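Getting the black cloth folded

17/08/2021

I put this off since June, so today I made myself do it.
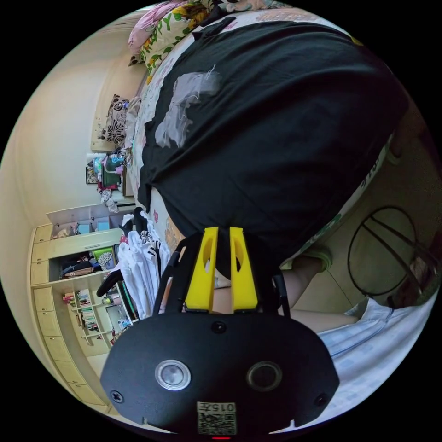
The black cloth came from my mother-in-law when she moved out of the Hinberg apartment. She used it as a backdrop when she took pictures of her ceramics, and then it sat in a bag in our hall closet. It's big. I don't have a table that can take it, and the floor has dog hair on it no matter when I vacuum, so it went on the bed, right on top of the flowered sheet.

The creases are the main trouble. They run on the diagonal, which tells me it was bunched up and not folded the last time somebody put it away. That was probably me. I tried smoothing it with my hands from the middle out, and that works for small wrinkles but doesn't do much for the long ones. The iron does better, on low, with a dish towel in between. I learned about the dish towel from Lâm Trình at work, after I put a shiny spot on a pair of black pants.

The other thing with black is that everything shows on it. Before you fold it you have to go over the whole top and pick things off. A lint roller gets the small stuff. Anything wispy or stringy I take off by hand, or it just gets folded in and I find it again next time.

The way I fold it now:

Straighten the edges first, as well as you can. Mine has an uneven side and I've stopped fighting with it.
Bring the long sides together and smooth toward the fold.
Do that once more, so you have a long strip.
Fold the strip from one end, 4 times, and press down on it as you go.

I used to start with the short sides, and that left me walking back and forth to the foot of the bed. Long sides first is less walking.

It took 19 minutes, not counting the iron heating up. The folded cloth went into a Durkell bin, the flat kind that slides under the bed. I bought 3 of those last year and this is the first one with a proper label — the other two just say "stuff" on masking tape.

The sheet is next, and the pillowcases that go with it. I like the pink flowers, but the set is due for a wash and I'd like to get the summer blanket done in the same load if it fits. Our washer is small. If it doesn't fit, the blanket can wait until the weekend.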